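Vida patchwork carpet panels
by Drultham

Back to wall coverings

I get asked about the Vida panels more than anything else in the shop, so I've rewritten this page with the things people want to know before they order. Grab a coffee, it runs long!

Vida is a woven panel with a patchwork of rectangular blocks. The colors are maroon, teal, beige and cream, with striped blocks in between. It started out as a floor carpet, and you can still use it that way, but most of my customers put it up on walls — music rooms, hallways, the side of a stairwell where the paint always gets scuffed.

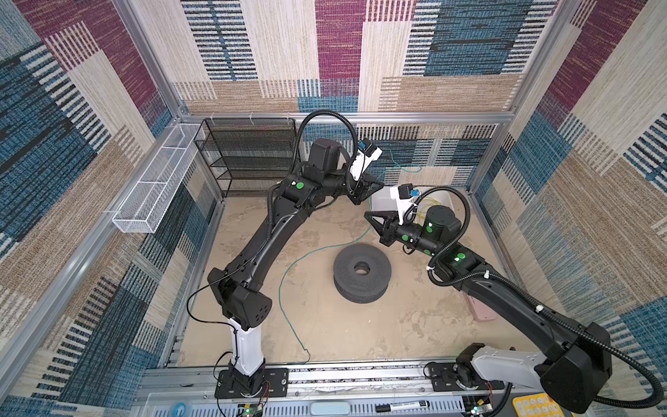

Each panel is 110 cm wide and 200 cm tall. You can hang it either way around, and I like mixing the two because the blocks stop lining up and the whole wall looks less like wallpaper. If you want the pattern to match across a corner, tell me in the order notes and I'll pick panels from the same roll (do this, please, the teal drifts a bit between batches).

The backing is a plain felt called Flitell. It cuts with a sharp utility knife and a straightedge, and it doesn't crumble all over your floor the way the old rubber backing did. I was so glad to see that stuff go.

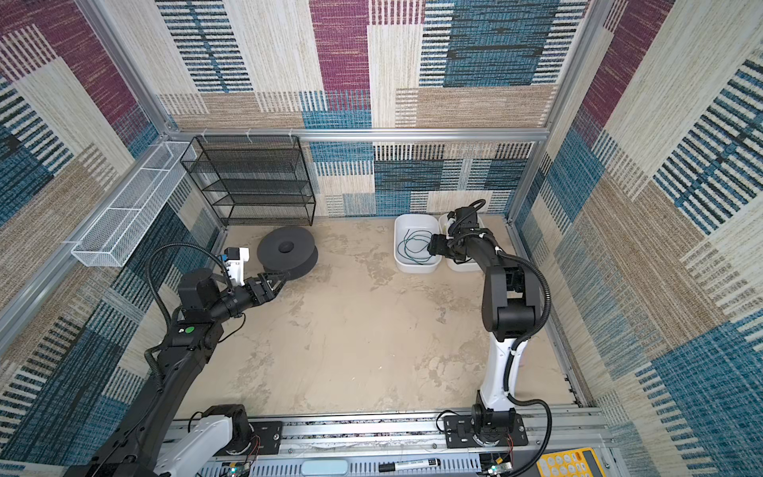 People ask if it makes a room quieter. It takes the ring out of a bare room, and in my own office I noticed it on phone calls right away. It won't stop your neighbor's drums. For that you need weight in the wall, and I don't sell anything for it.

Hanging it

You have three choices:

1. Glue. Fine for drywall you never plan to see again. Use a carpet adhesive and roll it on thin.

2. Hook strips. My favorite for renters. One strip along the top, one along the bottom, and one down the middle if your wall is wavy.
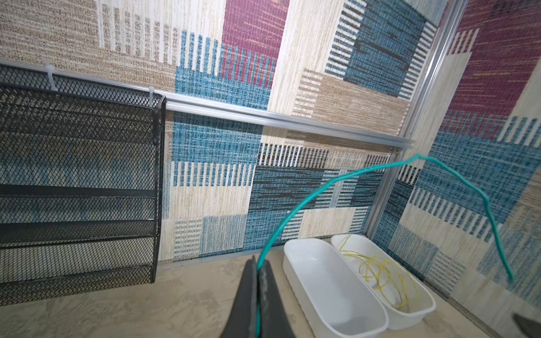 3. Protis rail. An aluminum rail that grips the panel edge, so you can take it down for cleaning. Barnabás Illés cuts these for me to length, and he needs your measurements in millimeters. Anything up to 800 is a short piece and ships in the same box as the panel. Longer rails go separately.

Let the panels lie flat overnight before you start. They come rolled, and the ends will fight you if you rush.

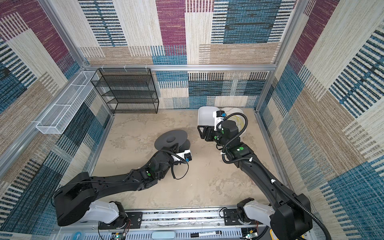
Cleaning

Vacuum with the brush head, top to bottom. For spots, use cool water and a drop of dish soap, and dab — don't scrub, or the striped blocks go fuzzy.

Price and shipping

One panel is $150. Rails are priced by length, so send me your numbers and I'll write back with a total. Samples are free, one per color family. The new maroon-heavy batch gets here in May and I'm already taking names for it.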